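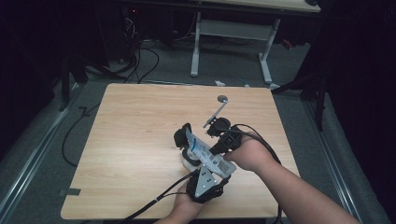

Wirnley Student Robotics Forum
Manipulation Project – General Discussion
Topic: Rules for recording demonstrations with the hand-held gripper

dzarins
Project coordinator
Posted October 18, 2019

Members of the manipulation project are asked to read the following before the next recording session.

The project has 363 accepted demonstrations of tube handling. A further 54 were rejected at review. Most of the rejected recordings had one of two faults: the fingers closed before the operator had settled the approach, or the tube left the view of the camera during the turn.

The following rules therefore apply with immediate effect.

Each operator will record no more than 11 demonstrations before handing over to the next person. The strap is to be fastened before recording begins and is not to be adjusted during a take. Cables must be led off the table clear of the working area. A take in which the tube is dropped is to be marked as failed and kept.

Questions may be posted in this thread.

Dace Zariņš

t_bucur
Member
Posted the same day

Thank you for setting this out. I must object to the limit of 11. It takes me several takes to find a steady grip with both hands on the device, and my best recordings in September came late in the session. Under the new rule I would be handing over at the point where my work becomes useful. I would ask that the limit be raised, or that practice takes be left out of the count.

dimitrov_d
Member, data review
Posted the same day

I reviewed the September recordings and cannot fully agree with Tudor. His later takes are steadier, but they are also nearly identical to one another. The tube is approached from the same side, at the same angle and at the same speed. A model trained on them will learn that one approach very well and will fail when the tube is turned the other way. Changing operators more often is the simplest remedy available to us.

I would support leaving practice takes out of the count, provided they are deleted the same day. They were not deleted last month and I spent an evening sorting them.

t_bucur
Member
Posted the same day

The similarity is a matter of how the tube is placed at the start, which is the same for every operator. If the starting position were drawn at random, one person could produce all the variety that is needed. Rotation also has a cost. Seven operators have seven ways of holding the device, and some of them are poor.

petrica.c
Member
Posted the following day

With respect, a poor grip can be corrected by training the operator. I joined the project in September and received no instruction beyond being shown where the strap goes. A short written guide would be of more use to new members than any limit on takes.

I also have a question regarding failed takes. When the tube slips but is caught before it reaches the table, is the take to be marked as failed?

dimitrov_d
Member, data review
Posted the following day

Petrică, please mark it as accepted and add the word "slip" in the notes column. Such recoveries are of value to us – we have very few of them. If the free hand touches the tube at any point, the take is failed.

TrudyMerrick
Faculty adviser
Posted the following day

I have read the discussion and spoken with Dace. The limit of 11 will remain for the present. Practice takes will not be counted, and the operator who records them is responsible for deleting them before leaving.

Tudor's proposal on starting positions is accepted. He is asked to prepare a sheet of positions, including several with the crimped end of the tube facing the operator. Petrică's request for a written guide is also reasonable, and Dušan has agreed to draft one.

t_bucur
Member
Posted the following day

I will prepare the sheet. I remain of the view that the limit is too low and would like it reviewed once the new positions have been tried.

dzarins
Project coordinator
Posted the following day

Noted. The first post will be updated when the sheet is ready. Until then, please rotate the tube by hand between takes and record its direction in the notes column.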